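Workshop notebook, Naylor stone store
February, started 8:40 a.m.

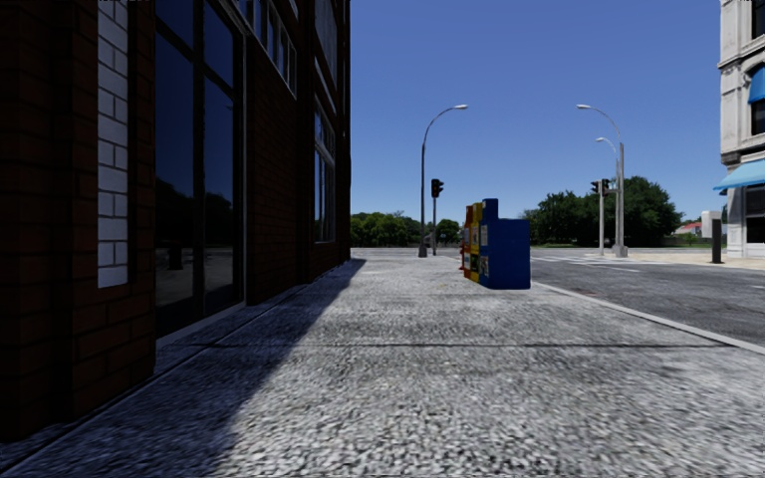
Where things stand

Second week on the loose stonework from Tamau Priory. For anyone picking this up cold: Tamau was a small house of canons, founded by a family who wanted prayers said for them and gave the wettest land they owned in exchange. It closed with the rest, the roof lead went first, and the village of Dorkitz helped itself to everything a cart could carry. What we have in the store is what the carts left, plus what has come back since out of barns, garden walls and one pigsty.

There are 54 pieces on the old list. The old list is a carbon copy of a typed sheet, and whoever typed it had three words for stone: "carved," "part carved," and "lump." I am trying not to be snobbish about this. "Lump" has held up better than some of the dates people have put on the church.

Morning

Laid the window tracery out on the floor in sand trays. Six pieces make a convincing run, same hollow molding, same tooling on the back, and two of them share a mason's mark like a bent fork. The seventh piece, which the list puts with them, does not belong. The curve is wrong and the stone is a shade yellower. I turned it around every way a stone can be turned and it still did not belong, so it has gone back on the rack with a question mark.

The six should be from the east window. Measured the radius with the flexible rule, then again with the trammel, and got two answers. Took the trammel's. The flexible rule has been left on the radiator once too often.

Note for the shared sheet: pieces with setting-out lines still visible are 11, 12 and 19. Use raking light from the left, lamp low. From the right you see nothing and start doubting your colleagues.

The grave slab

This took most of the day and I regret very little of it. The slab is in two halves with a cross down the middle and a worn inscription along one edge. The guidebook, in all its editions, says it commemorates the founder. The guidebook says so because the edition before it said so.

Read it with the lamp at 11:00 and again at 2:00, without looking at my first notes. What I can stand behind is HIC IACET, then a gap, then something ending in -VS, then PRIOR, then the break. The founder was a layman with a castle and several lawsuits. He was not a prior of anything. If the word is PRIOR, and I got it both times, then the slab belongs to one of the canons and the founder is still missing, which will disappoint the tea room. They have him on the mugs.

Caution, addressed to myself: the second R is mostly hope. It could be the leg of an A or a plow scratch. Do not put it in an email until somebody else has read it cold, with no hints. I will be leaving the room so my face doesn't give it away.

Cleaning trial

Tried Lollex poultice on the back of piece 27, where there is a black crust and no carving to ruin. Two patches, one left on for 25 minutes and one for twice that. The shorter one lifted the loose soot and left the surface alone. The longer one lifted rather more than soot, and there is now a pale square on the back of a medieval stone. It's on the back. It is also in this notebook, photographed and written on the record card, so nobody can say I hid it.

Going forward: short application only, brush and deionized water after, nothing on the limewash traces. There is limewash on the capital with the leaf, down in the undercut, with a thread of red beneath it. Leave that completely alone until it has been sampled.

Paint

More on the red. It shows in two places on the capital and possibly a third. The usual picture of these small houses is bare stone and suffering, but somebody at Tamau paid for color. The accounts that survive mention "red erthe" once, between an entry for herrings and an entry for mending the bell rope. No quantity given. The herrings get a quantity.

Odds and ends

The tally of returned stones is off by one against the rack. I think the pigsty piece was entered twice, once as "trough, part carved" and once under its proper number. It is a holy water stoup. The pigs had it the right way up, at least.

Rack C is full. The bottom shelf bows in the middle and should not take anything heavier than a corbel. Whoever put the sill fragment there, please move it, and if it was me, please remind me.

Asked Dorkitz parish for another look at the barn on the hill lane. The plinth course has chamfered blocks in it that match our nave base profile, as far as can be told over a hedge. They said yes provided we close the gate.

Tomorrow

Dry-fit the six tracery pieces against the full-size drawing. Redraw the drawing if it turns out I used the flexible rule for that too.
Second reader for the slab, lamp left, door shut.
New bulbs for the lamp.
Sample bags and labels for the red.
Move the sill fragment.

Locked up 5:50 p.m. Humidity in the store a bit high again, dehumidifier bucket emptied twice.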